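Bench Tips: Teaching a Pick-and-Place by Hand or by Remote 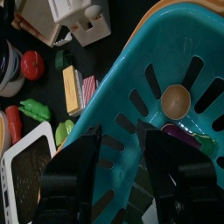 Most bad demonstrations are spoiled before the arm moves. The operator sits down, takes the leader handles, and starts recording with the props wherever the last session left them. Spend the first minutes on the layout instead. Put the target container on one side of the table and the loose items on the other, and keep a clear approach to the container. A shallow pile of play food beside a teal toy basket is a good training load: the egg and the eggplant already in the basket show the operator what the wrist camera sees at the moment of release, and the red tomato and the striped blocks on the dark tabletop stand out well enough to be picked by eye from the wrist view alone. Matte dark surfaces are easier to work over than white ones, where exposure tends to drift as the arm descends.

The tips below come from running a two-finger gripper on a bench arm, taught both by hand guiding and through a leader arm. They assume the arm is already calibrated and that the recording software works.

Hand guiding or remote control

Hand guiding means holding the arm and moving it through the task with the motors in a compliant mode. It is quick to learn and gives a good feel for contact. Its main fault is that the operator's hands and sleeves end up in the camera views, and a policy trained on those views will expect them.

Remote control keeps the hands out of view. It takes longer to learn, and most setups give no force feedback, so contact has to be judged from the picture. For anything that will be used to train from images, use remote control. For waypoints, fixture positions and one-off moves, guide by hand.

If both are available, guide the arm by hand once through the task without recording. It will show you which joints come near their limits. Then go to the leader arm.

Setting the start pose

Pick one start pose and save it. The gripper should be open, the wrist level, and the whole work area visible in the wrist camera. Return to it before every recording.

Vary the props, not the start pose, for the first batch. Once the policy can finish the task from the saved pose, begin adding small offsets to it. Doing both at once makes failures hard to trace.

Finger opening

Open the fingers a little wider than the object and no more. A fully open gripper knocks over neighbors when the items are close together. With wooden blocks standing side by side this is the most common fault in new operators' recordings.

Close on round objects at their widest point. If the fingers close above the middle of a toy tomato or an egg, it will squeeze out downward. If they close too low, the tips hit the table first. Lower until the tips are just short of the surface, stop, then close.

Flat pieces such as a play lettuce leaf are better taken by the edge, with the wrist turned so that one finger goes to each side of the narrow dimension. If the leaf lies flush on the table, leave it out of the first batch.

Basket rims and slots

A plastic basket with a perforated floor causes two problems. Fingertips can enter the slots when the gripper goes too deep, and a light basket will then lift with the hand. Release above the floor and let the item drop the last short distance.

The rim is the other hazard. Approach from above and cross it with clearance. Operators who watch only the wrist view misjudge the rim, as it passes out of view beneath the fingers. Keep a second view open, from the side if possible, and glance at it during every crossing.

Fix the basket down if it slides. A strip of non-slip shelf liner under it is enough, and it can be trimmed to stay hidden. Do not use tape in a bright color unless the tape will also be there when the robot runs alone.

Speed and pauses

Move at a steady pace that you can hold for a full session. Fast reaches followed by slow corrections teach the robot to overshoot.

Avoid dead time. A policy trained on long pauses will learn to pause, and it may not start again. If you need to think, think before you press record. A short stop before closing the fingers is fine, provided it is short in every recording.

Sum-yee Yang, who looks after our bench, trims idle frames at the start and end of each episode and leaves the middle alone. Cutting pauses out of the middle makes the arm appear to jump, and a jump is worse than a pause.

Mistakes

Keep a missed grasp if you recovered from it cleanly. Back off, reopen, and try again in one continuous motion. These episodes are useful, as the robot will miss too.

Discard the episode if the item left the table, if you touched a prop by hand, or if the leader arm lost its connection at any point. Mark it at once. Sorting through 206 episodes in the evening to find the one with the dropped carrot is slow work.

How many recordings

For one item and one container, begin with a small batch, train, and look at the failures before recording more. Our full mixed set for the play-food task came to 1,056 episodes. We had planned on 1,000 and added the rest to cover green items lying against other green items, which the early policy confused.

Change the item order between recordings. If the tomato always goes first, the robot will look for the tomato first and do nothing useful when it is absent.

Naming and notes

Name each batch by task and operator, and write the instruction text the same way every time. "Put the eggplant in the basket" and "place eggplant into basket" can both be used, but choose on purpose – do not let the wording follow the operator, or the policy may link a phrase with one person's driving style.

Note any change in lighting, camera angle or finger pads. We log these in a plain text file next to the data. New pads count as a change even when they are the same part, as worn pads slip where new ones hold.

Care of the bench

Wipe the fingertips between sessions. Dust from painted wood builds up and reduces grip on glossy plastic.

Check the wrist camera mount for play every 3 sessions. Push it lightly with a finger while watching the live view. If the fingers shift in the picture, tighten the mount, recheck the calibration, and start a new batch.

Rest the leader arm in its cradle with power off. Left hanging, it loads the shoulder joint, and the zero position will drift by the next morning.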